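Verneck adds two-tier stand for shoe displays
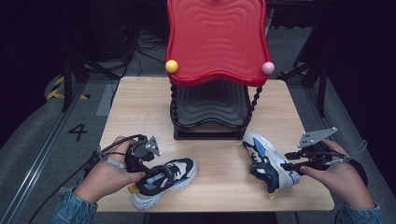 Verneck has added a two-tier tabletop stand to its Sendach line for shoe stores. The top tray is glossy red and the lower one black, both with a wavy outline and rippled ridges. Twisted black posts join the tiers at the front corners. Product manager Youssra Tawfik said the stand was tested with sneakers at the Ekutness store in June. Orders opened 11 August 2012. The first run is 374 units, priced at $45 each.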